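Hanilska Parish Court Notices – read me first

This file explains what is in the collection, where the texts come from and what you should be careful about. Please read it before you copy anything into your own work.

The collection holds 3,308 short notices about church courts and church property disputes, typed from the printed bulletins of the diocese of Brulholm and from two neighbouring deaneries. Most of them concern ordinary matters: who may sell a parish hall, who pays for a roof, whether a dismissed organist should get his wages. A smaller part concerns complaints against clergy. These are marked in the field "matter" with the word conduct, and they need more care than the others.

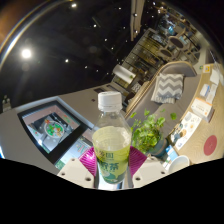

BRILTHOLM, Mar 8, 1999 – The church court sitting at Briltholm has adjourned the case of the Mackay bequest until September. The parish asks for permission to use the money for repairs to the school building, while the family of the giver says that it was left for the choir only. Both sides were told to bring the original letter, or a copy signed by a notary. No costs were ordered.

The notice printed here is number 20 in the collection and it shows the usual form. First comes the place in capital letters, then the date, then a dash and the text. Older notices have no dash, and in some of them the place is missing because the printer put it only once at the top of the column. In such cases I have added the place in square brackets.

Fields

id – a running number, given in the order of typing. It says nothing about the date.
place – the town where the court sat, spelled as in the bulletin.
date – as printed. I did not change it to another form.
matter – one of property, wages, burial, marriage, conduct, other.
text – the full notice.
outcome – granted, refused, adjourned, withdrawn or unknown.
note – my own remarks, often empty.

The field outcome describes only what this one notice says. If a case was adjourned and later decided, you will find two rows, and they are not linked to each other. I wanted to link them, but the names of the parties are written so differently from one bulletin to the next that I made too many mistakes and gave it up.

How the texts were typed

Every notice was typed by hand from the paper and then read once more by a second person. Where the two readings were different we went back to the page. Printing errors in the bulletin are kept, also when they are obvious. If a word could not be read, there are 3 question marks in its place.
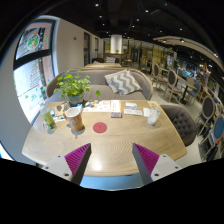 For the deanery notices we had only photocopies, and the inner margin is dark on many sheets. Please expect more unread words there than in the Brulholm part. The wages cases have suffered most, as they were usually printed in the narrow column next to the fold.

Names of persons

Names of judges, lawyers and parish officers are left as printed. Names of private persons in conduct cases are replaced by initials, and the same is done for every witness who was under age. Please do not try to put the names back. A notice that a complaint was received does not mean that it was proved, and several were withdrawn before any hearing.

Known problems

Version 2 corrected the dates of the burial cases, in which day and month had been exchanged. If you still have the first version, please delete it. Some marriage cases are typed twice under different numbers. I remove them when I find them, but the numbers of the other rows stay the same, so there are gaps.

Use

You may use the collection for teaching and for research. Please name it as Hanilska Parish Court Notices and give the version. Corrections are welcome – send the id, the word as it stands and the word as it should be.

Kept by Tolera Lemma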